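Does folding clothes properly save any space?

I have been told, by people who own far fewer clothes than I do, that a pile is a failure of character. Fold everything into little upright parcels, they say, and you will never lose a jumper again. I have my doubts, but the wardrobe doors were getting hard to shut, so I gave the bed over to it.

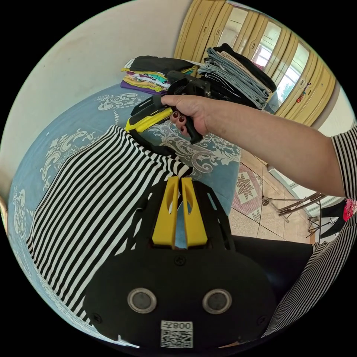
Gladys Mutiso
Reluctant tidier and editor of this blog

25 Feb 2019

The method I followed came from a Messka booklet, which runs to 172 pages. That is a lot of paper for folding. The jeans chapter I can live with: in half, in thirds, on the pile. They stack well and stay put.

Stripes are another matter. The booklet promises that a striped top is the easiest thing to fold as you have lines to follow. Well, yes, if you bought one where the side seams match. Mine don't, so either the stripes are straight or the shirt is, and I have to choose.
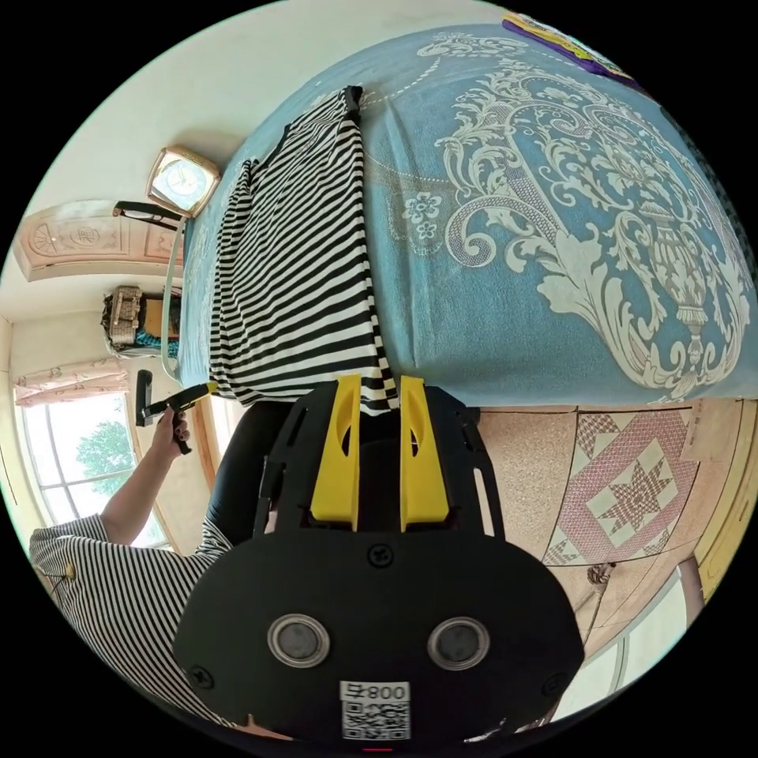 Then there are the sleeves. Cross them over the back and you get a lump in the middle. Fold them down the sides and the whole thing ends up too wide for the shelf. I tried it 7 times, which says more about my afternoon than the booklet.

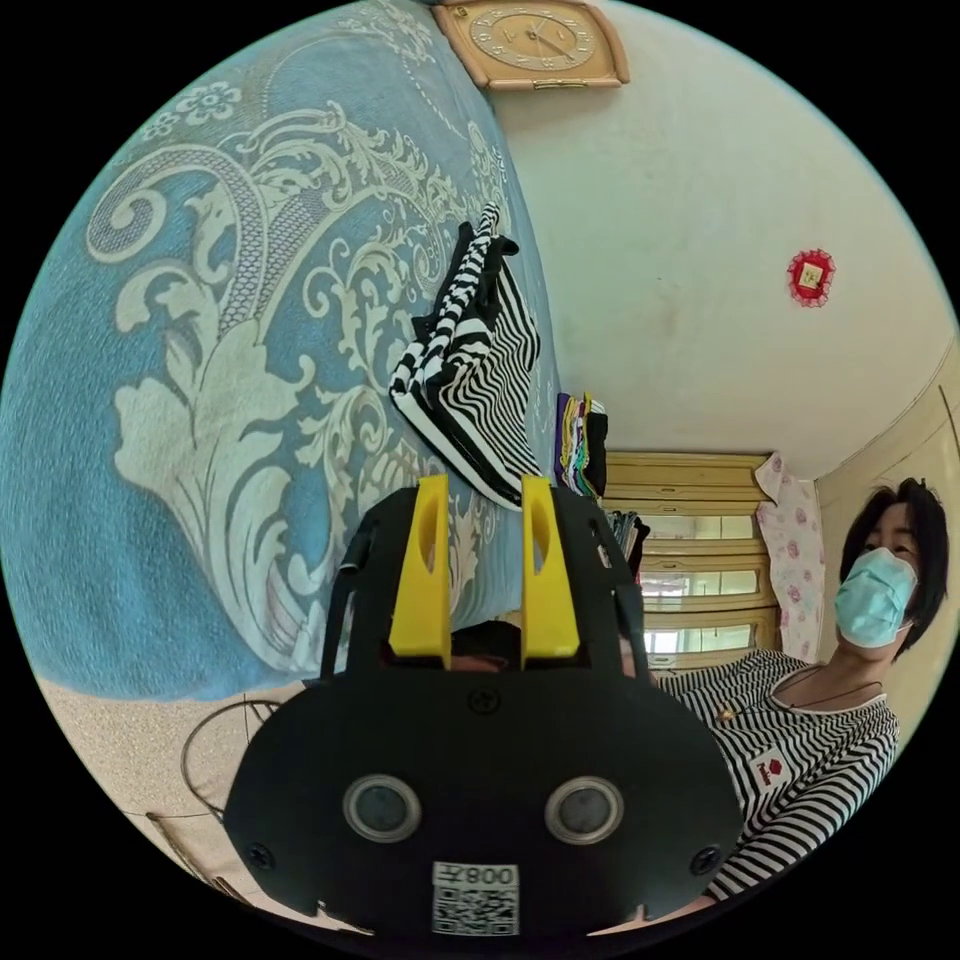

The striped one on the bed, with the small stack at the far edge.

My friend Birgit Ehlers swears by rolling and has done since a trip last June. I find rolled things come undone the moment you pull out their neighbour - and they crease just as badly.

So do I have more room? A bit, on the jeans shelf. I'm less sure about the tops, and I won't be buying the Ondard drawer dividers to find out.

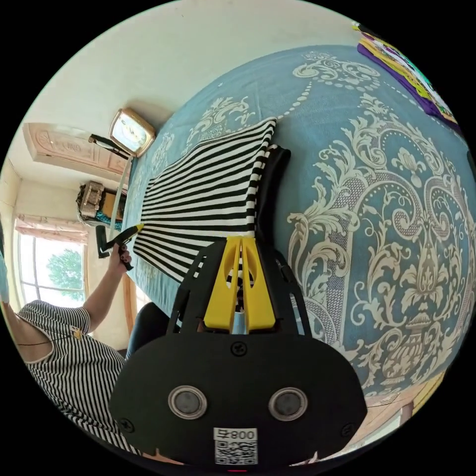
Black and white stripes on the blue bedspread, top edge folded over.

I'll try hangers for the stripy things next. The booklet is against them.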